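MEDIA AND LAW, UNIT 6
Contempt of court and the entertainment press
Instructor: Edileuza Damasceno

Contempt covers conduct that disobeys a court or gets in the way of its work. For reporters on the celebrity beat it comes up most often when a famous person talks about a pending case on radio or on a livestream, and the outlet repeats it.

Two types to know:
Civil contempt — a party ignores an order. The aim is usually to get the order obeyed.
Criminal contempt — conduct that interferes with a case or disrupts the court. The aim is to punish.

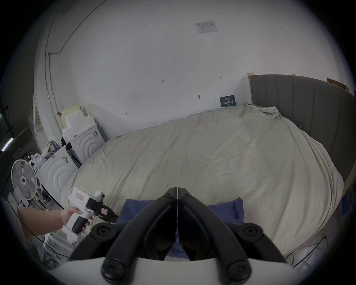
Bed with a cream duvet, gray headboard at right

Case for discussion: Caldeira v. Drudum
The singer Caldeira sued the talk show Drudum over a segment on a canceled tour. The judge ordered both sides not to discuss the evidence. In December a Drudum panelist read from a sealed statement on air, and the clip ran for 14 minutes. The gossip site Brunum posted a transcript, which drew 663 comments before it came down.

Read the order first (packet, page 27). Note who it names. Brunum was not a party, so ask whether it had notice of the order and whether it acted together with someone who was bound by it.

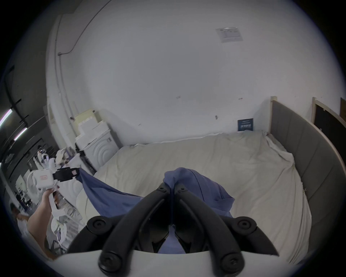

Blue cloth held between the gripper's fingertips

Common defenses: the order was unclear, the person had no notice, or compliance was impossible. An apology is not a defense, but it can reduce the penalty.

For next class
Read the Sturkex ruling, sections 2 through 4. Write up to 900 words on whether Brunum should be held in contempt. Cite the order by paragraph. Papers are due by 5 p.m. in the department office.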